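Making a Bed and Sorting Clothes in a Shared Bedroom: A Student Project Report

Household Studies, Project Report
Submitted by Peiyu Cai
Casville
Nov 4, 2021

1. Background

This project started in May with a simple question from our course: how do people in small rented homes keep a bedroom in order when the bed is also the main place where clothes are sorted? Most guides to housekeeping treat the two jobs as separate. The bed is made first thing and left alone, and the laundry goes on a table or a counter. In the homes I know, there is no spare table. The clothes land on the bed, the bed gets pulled out of shape, and then it has to be made again.

I wanted to look at the two jobs as one. The report covers how the duvet was handled, what happened to clothes put down on top of it, how the soft floor and the bed skirt affected the work, and what a written routine might look like. It does not cover washing, drying or ironing.

The work was done in a furnished bedroom at Jikodport, which our department can use for home projects. The room has carpet and a large bed. The person who did most of the bed making is called Nella in this report, at her request.

2. Method

Each session followed the same order. The bed was made, clothes were put on it, the clothes were sorted and moved off, and the bed was put right again. I kept a notebook and wrote down the time at the end of each step. I also wrote down anything that made Nella stop, go back or change hands.

There were 65 sessions in all. The longest gap between two of them was during exams. I left out the first few when I worked out the times because we were still deciding where the clothes should go.
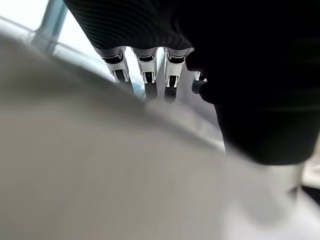

Clothes were sorted into four groups: to fold, to hang, to wash again, and to ask the owner about. The last group was added after the second week. It was small but took a long time to deal with, mostly because things in it were moved from place to place and picked up more than once. Socks were kept out of the project completely. They would have needed a report of their own.

For the bed, I used a plain rule for what counted as made. The top had to be flat enough that a folded shirt would lie on it without tipping, and the duvet had to reach over the edge of the mattress on the sides that could be seen from the door. Small wrinkles were allowed. An earlier version of the rule asked for a fully smooth top, and it added minutes without any use that I could see.

3. Results

3.1 The duvet

The corners took the most time. Nella's usual way was to take hold of a front corner, lift it clear of the mattress and let it drop back into line. When she pulled the duvet flat from the side without lifting, the filling stayed bunched and she had to go around to the other side. Lifting first was quicker in nearly every session.

The average time to put the bed right after sorting was 98 seconds. The slowest was 300 seconds, on a day when the duvet had turned inside its cover and had to be shaken out. I have kept that session in the results. It is a normal thing to happen with a duvet and leaving it out would make the job look easier than it is.

3.2 Clothes on the bed

Dark clothes on a white duvet were easy to find and hard to forget. I did not plan to look at this, but it came up so often in the notes that it belongs here. When the duvet cover was white, no dark garment was ever left behind at the end of a session. Pale clothes were missed several times. One cream top was found under the fold of the duvet two sessions after it had gone missing.

Thick knits caused a different problem. They were heavy enough to drag the duvet cover with them when they were pulled across the bed, and this put back the creases that had just been taken out. Picking them up and carrying them worked better – it sounds obvious, but in the notes they were dragged more often than carried until I mentioned it.

Striped knits also took longer to fold. Nella liked to match the stripes at the sleeve, and I did not ask her to stop. 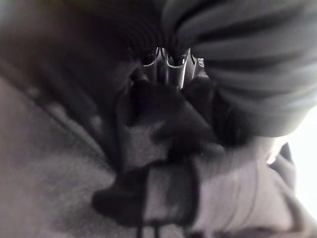 Page 4

3.3 The carpet and the bed skirt

The carpet helped in one way and got in the way in another. Clothes that slid off the bed made no sound on it, so they were sometimes not noticed until the end. On the other hand, Nella could stand close to the bed and brace her feet when she lifted a corner. In a short trial in another room with a smooth floor, she said her shoes slipped when she pulled.

The bed skirt was the part I knew least about before starting. It hangs in pleats, and the pleats catch. If the duvet was pulled down low on one side, it pushed the skirt in under the bed, and the skirt then had to be pulled out again by hand. We tried pinning the skirt at the corners with safety pins. The pins held well, but they made it harder to reach under the bed for things that had rolled there, and after 50 sessions we took them out and went back to straightening the skirt last.

3.4 Order of work

Two orders were compared. In the first, all the clothes were sorted into groups on the bed and then carried off one group at a time. In the second, each piece was carried off as soon as it was picked up. The second order kept the bed tidier but meant a lot of walking. The first was faster overall when the closet was across the room, and slower when there were only a few things to sort. For a small load I would use the second.

4. Discussion

I sent a draft of the results to other students on the course and asked for remarks. Most of them were about the bed skirt, which some thought should be left out of a routine for renters. I have kept it in. Many furnished rooms come with one, and a tenant may not be free to take it off.

There was also disagreement over where the routine should begin. My draft began with clearing everything off the bed. Two readers felt that this only moved the clothes to a chair, where they would stay.

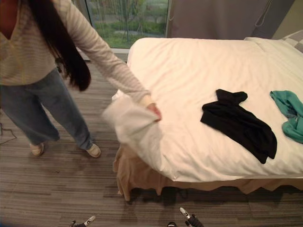
Guo wrote that the corner should come before anything else, even with clothes still lying on top, as long as they are in the middle of the bed. You lift one corner, set it down, go to the next, and the clothes stay where they are. Clearing the bed first is fine if you have somewhere to clear it to, and in a rented room you usually don't.

I tried this in the last sessions and it worked for up to three or four garments. With more than that, they slid toward the low side when the corner went up. The routine below uses Guo's order for small loads only.

5. Suggested routine

Put the clothes in the middle of the bed, away from the edges.
For a small load, straighten the duvet corners first, one at a time, lifting each corner before setting it down.
For a larger load, sort and carry off the clothes first.
Carry thick knits. Do not drag them.
Check the folds of the duvet for pale clothes.
Look at the carpet along each side of the bed.
Straighten the bed skirt last.

6. Limits

One person did nearly all of the work, and she got faster as the project went on. I cannot say how much of the change in the times came from the routine and how much came from practice. The bed was large, and a narrow bed against a wall would need a different order, as one side cannot be reached. I would also like to repeat the work with a heavier duvet in winter, when people have more knitwear to put away. The notebook and the table of times are kept with the department copy of this report.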